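**Strings have gone dead after 17 months, or have I?**

*baselinegrump, Janedmont, 177 posts*

I bought a Pimix racket new the spring before last, for £109, which was more than I had told my household I would spend. It came ready strung. I play once or twice a week, doubles mostly, at the sort of level where a long rally gets a round of applause from the next court.

Lately everything I hit either lands in the bottom of the net or clears the baseline by a yard. My partner blames my feet. I would prefer to blame the strings, which have not snapped, frayed or complained in any way. I had assumed you changed them when one broke, like a light bulb.

The shop in Janedmont wants to sell me a set of Indimano, the stiff stuff, and talked a great deal about "bite". I nodded. I also have a slightly sore elbow, which I didn't mention, as it seemed a bit personal.

So: do strings go off while still in one piece? Is Indimano sensible for someone like me? And what tension do I ask for without sounding as if I've just wandered in off the street, which I will have done?

---

**slice_and_hope**

Yes, they go off. The old rule is to restring as many times a year as you play in a week. You play once or twice a week, so you should have been in at least once by now and probably twice. Strings lose tension from the day they go in, even if the racket spends its life in a cupboard under the hoover. What you're describing, with the ball flying long one minute and dropping short the next, is fairly standard for a dead set. It is also fairly standard for bad feet. Restring first, it's cheaper than lessons.

Don't get the Indimano. It's a stiff polyester and it's meant for people who swing very hard and snap softer strings every fortnight. You haven't snapped one in 17 months. And please mention the elbow! The person stringing your racket can't see it from there. Ask for a plain multifilament or a soft synthetic gut.

Tension: look on the inside of the throat or along the shaft of your racket. There'll be a range printed, small, in a colour chosen to be hard to read. Ask for the middle of it. If your elbow is still moaning a month later, go two or three pounds lower next time. Lower gives you a bit more power and a softer feel, higher gives you a firmer one and more to complain about.

Write down what they put in and when. I stick a bit of tape inside the case lid. I've lost the tape twice.

---

**ShboulCourtFour**

I've used Indimano for years and my elbow is fine. Get a lighter racket.

---

**two_bounces**

The above is true of that elbow and possibly no other.

I'd agree with slice_and_hope on nearly all of it, but the "times a week" rule is a bit rich for doubles with tea afterwards. Once a year would do you, say every May before the season gets going. If you move the strings with your fingers and they stay where you pushed them, that's a fair sign on a softish set. It means a lot less on polyester, which slides about and then snaps back when it's new.

Two more things. Don't leave the racket in the car over summer, it cooks the strings. And if the shop offers to string it "nice and tight for control", ask them to look at the printed range again, with you standing there.

A damper, the little rubber thing, will change the sound and do nothing for your elbow. I own several.

--- 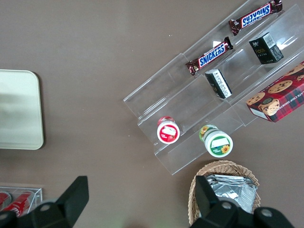

**two_bounces**
*Racket and strings section editor*

Thread tidied on 13th May and left open. It has had 236 views and three opinions, a better ratio than we usually manage. Please keep shoe queries in the shoe section, including the ones that begin "not strictly about shoes".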